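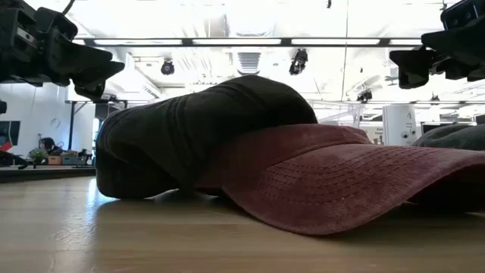
How to Wash, Reshape and Stack Baseball Caps

I own way too many caps. Dark ones mostly, plus a maroon one that's gone all soft and brushed-looking and gets worn more than the rest put together. For years I just tossed them on the table when I came in, in a slumpy pile with one half on top of another, and then wondered why the crowns went wrinkly. So now I do a proper cap day every couple of months, and it takes one afternoon (mostly drying time, so you can go do something else!).

What you need

A sink or a dish tub
Mild laundry soap, the liquid kind
An old soft toothbrush
Two or three hand towels
Small sharp scissors
A shelf or a shallow drawer for afterward

Step 1: Sort them

Get every cap out on a table, including the ones in the car. Put the dark colors together and keep anything red or maroon by itself, at least for the first wash. I learned this with a cream cap I bought on a trip to Cirnwood. It's pink now.

Check the brims while you're at it. If you have an older cap with a cardboard brim, don't soak it. Tap the brim and listen: cardboard sounds hollow, plastic doesn't. Cardboard ones get spot cleaned with a damp cloth and that's it.

Step 2: Snip the loose threads

Look along the edge of the brim, underneath too, because that's where a little thread likes to poke out. Snip it close. Please don't pull it! I pulled one once and lost a whole row of stitching.

Step 3: Wash

Fill the tub with cool water and a small squirt of soap. Scrub the sweatband first with the toothbrush, then go lightly over the seams and follow the curved stitching on the brim. Let the cap sit for 20 minutes, then rinse until the water runs clear. No wringing.

Step 4: Shape and dry

Roll up a hand towel and stuff it in the crown until it's round again, then curve the brim with your hands. My friend Mwanaisha Temba uses an upside-down mixing bowl and hers come out better than mine, so try that if you've got one the right size. Keep them out of direct sun, and figure on overnight.

Step 5: Stack

Once they're totally dry, nest them front to back with all the brims facing the same way. I stop at 4 to a stack. More than that and the bottom one starts to flatten. The ones you wear all the time go in front, and the fancy wool one can wait in back until December.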